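Skusora Crew Tee, Washed Coral: ten months in

I bought this T-shirt in April because my old one had reached the stage where it was mostly collar. Skusora sells it in a color called Washed Coral. In the store it looked coral, in my bathroom it looks like canned salmon, and outdoors it makes strangers ask if I've been on vacation. I have come to like it.

The fabric is cotton with a soft, matte feel that suggests somebody else already wore it for a few years and took decent care of it. It wrinkles if you look at it. I don't iron T-shirts, so my review of the wrinkles is that they are plentiful and they are mine.

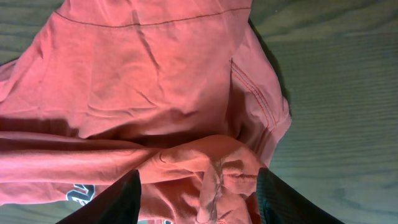 Washed Coral, not ironed, with the double row of stitching at right.

The stitching is where the money went. My last few tees, all from Banden, started unraveling before I'd learned which drawer they lived in. Every seam on this one is where I left it. The collar has relaxed slightly, as have I.

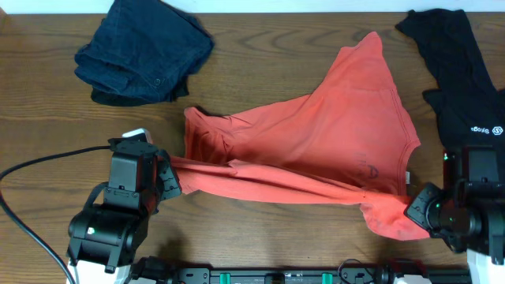 Folding is my main complaint. Skusora cuts the body wide and the sleeves short, and the usual thirds method gives you a lump with a flap. My navy pants will at least make a rough rectangle and stay put on the table, while the tee twists itself into a rope the minute you pull on one end of it. The little pale tag works its way out too, like it wants to be introduced. I tried the Hadness folding board, which helped, and which now lives under the bed because life is short. If you store shirts in a drawer, accept the lump. If you hang them, ignore this paragraph.

Sizing runs large. I'm a medium in everything from Arsenault and swam in the Skusora medium, so I exchanged it for a small. The exchange took 10 days and one mildly passive-aggressive email - mine, not theirs.

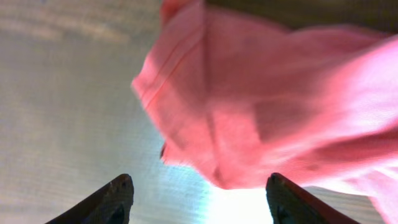
The small is still roomy through the body and could stand to lose an inch at the hem. It hasn't shrunk enough to fix that, even after I ran it through the dryer on high out of spite. The color did fade a little, evenly, and looks better for it.

The Skusora site had 302 reviews when I ordered, and a surprising number were from people upset that a shirt sold as washed looked washed. I can't help them. Four stars from me, and I'd buy it again in navy if they made the small a little shorter.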